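Cell notes: service on the two-arm sorting cell

The two-arm cell went back into use on 14/02/2025 after its twelve-month service. The work covered the arm mounts, the external cables, the grippers and the camera positions. Log entry 355 has the full readings. What follows is the part other users of the cell will need.

Mounts. Both base plates were loosened, cleaned underneath and put back on the front rail. The right plate had crept toward the end of the rail since July. It was moved back against its stop and both plates were tightened in two passes, the second pass with the arms folded. Spacing between base centers is now 416 mm. Anyone who has a saved program with the old spacing written into it should reload the cell file before running. Programs that read the spacing from the cell file need no change.

Cables. The purple external cables on both arms were rerouted. The old route held them tight to the forearm with three ties, and on the left arm the jacket had started to flatten at the tie nearest the wrist. The new route leaves slack at the wrist. The slack should not be tied down again, even if it looks untidy. With the wrist turned to either end of its travel the loop must still move freely by hand. If it does not, stop and reset it at the elbow end. The Lamex ties have been taken out of the drawer, and the soft straps from Willems are to be used from now on.

Controller boards. The small boards under the rail stay where they are for now. A closed housing is on order from Nivis. Until it is fitted, keep tools and loose metal away from the front edge of the cell, and power down before reaching under the rail for any purpose. Board connectors were reseated one at a time and the arms homed after each one, so that a bad contact could be traced to a single plug. One was found, on the right side, and the plug was replaced.

Grippers. Finger faces were wiped with a damp cloth and left to dry. Do not use solvent. Screws on the finger brackets were checked and two on the left gripper were a quarter turn loose. The closing check is the same as before: close to zero, open fully, repeat 12 times, then compare the reported position with the first closing. A difference of more than two counts means the gripper has to be homed again. Both arms passed on the second try. The first try on the left arm failed before the bracket screws were tightened and should be ignored in the log.

Cameras. The fixed view was set again after the mounts were moved. The check is that both grippers can meet over the tray without either one leaving the picture. For the wrist view, both fingers should show at the bottom corners when open, with clear surface between them. If one finger takes up more of the picture than the other, the bracket is twisted and has to be squared up before any recording.

Test items. The Rorero test set of 11 short tasks was run in full after the service. It uses the divided tray, soft items such as bands and cable, and a bin. Soft items remain the harder case. Reduce closing speed for these and let the arm settle before lifting.
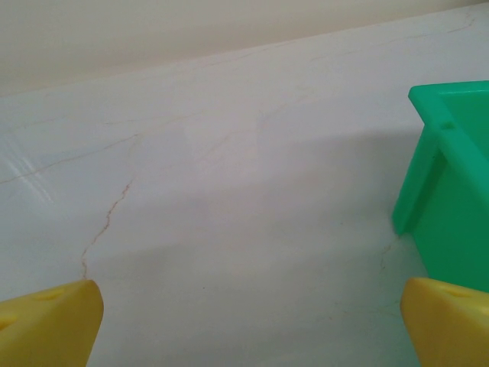
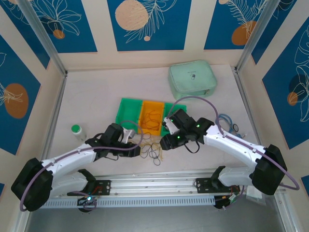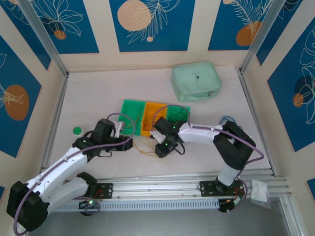 Amber Wuyts writes that the closing check should be run with the wrist turned to both ends of its travel, and gives the left arm as her reason: last July it passed 12 closings with the wrist straight and then lost four counts as soon as the wrist was rolled over. She would also like the strap positions marked on the forearms with paint pen, so that the next person to take a cable off can put it back on the same route. The wrist check has been added to the service sheet. The paint marks will be done when the Nivis housing goes on.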